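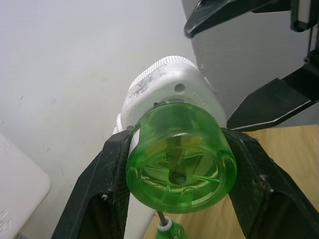

Ticket: Skutamier planner aborts dual-arm approach with code 134
Component: Skutamier / collision checking
Also affected: Restamon (object pose node)
Site: Preda cell
Opened: 30 Mar 2021
Priority: Normal
Status: Open, workaround in place

Problem

With a part attached to the right arm, Skutamier accepts the first segment of the approach and then rejects the second. The log reports a start state in collision and exits with code 134. The arms stop and hold position. Joint torques are normal and the Kudovov controller shows no fault, so this is a planning failure only.

Expected: a path to the pre-contact pose.
Result: abort before any point of the second segment is sent.

Steps to reproduce

1. Load the dual-arm scene file and start Restamon.
2. Grasp the part with the right gripper and call attach.
3. Move the right arm to the staging pose.
4. Rotate the wrist 90 degrees.
5. Request the approach for both arms.

Step 4 is needed. Without the wrist rotation the same request plans every time.
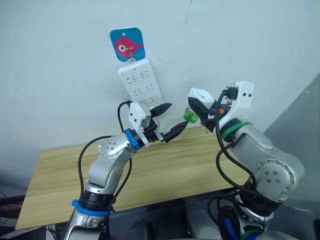 The collision pair in the log is always the attached part and the power strip. We first suspected the strip model. It is loaded as a fixed box, with its pose read once at startup. On the wall the strip hangs from a small ring on an adhesive hook, and a fixed box is a poor match for anything mounted like that. We changed the entry to a tracked object and set Restamon to refresh it before each plan request. The abort still occurred, with the same pair and the same code. The change was kept because the old entry was wrong regardless.

Next we looked at the attached part. Restamon publishes its pose in the camera frame, and Skutamier converts it to the gripper frame at the attach call. After the wrist rotation, the part as drawn in the viewer kept its old orientation while the gripper model turned. The long side of the collision shape then passed through the strip box.

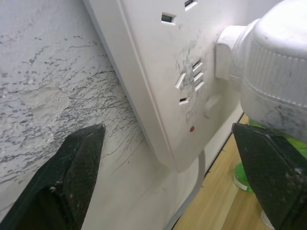
The viewer and the collision checker read the same transform buffer, so the stale orientation is real on the planner side and is not a drawing error. Buffer dump after step 4: the wrist frame is current and the part frame carries the timestamp of the attach call. The part is stored as a child of the base frame when attach arrives while Restamon is still publishing. If Restamon is paused first, the parent is set to the gripper frame as documented.

Tests done

Planner sample limit raised to 2,000: no change, as expected for a bad start state.
Collision padding set to zero: abort still occurs.
Restamon paused before attach: plans and executes.
Delay of 10 ms between the last pose message and attach: fails on some attempts only. This points to a race on the parent field.
Clear parts in the depth image: the translucent green part gives a noisy pose estimate, but replaying a recorded clean pose produces the same abort. Treated as a separate issue.

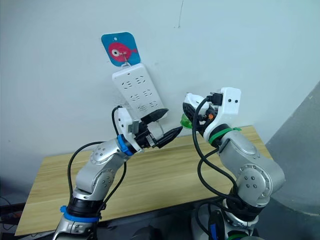 Both arms near the strip, with a small gap between the left lower finger and the green part.

Workaround

Pause Restamon, call attach, check that the parent field names the gripper frame, then resume. Do not disable the part/strip collision pair to get past the abort. The grippers work too close together at this pose to run with a wrong part shape.

Requested fix

Skutamier should lock the object entry for the duration of attach and drop pose updates for that object until detach. It should also print the parent frame next to code 134, which would have saved most of the time spent on the strip model.

Attachments: planner log, transform buffer dump, scene file before and after the strip change.

Next action: retest steps 1 to 5 on the patched build when available. Ticket stays open until then.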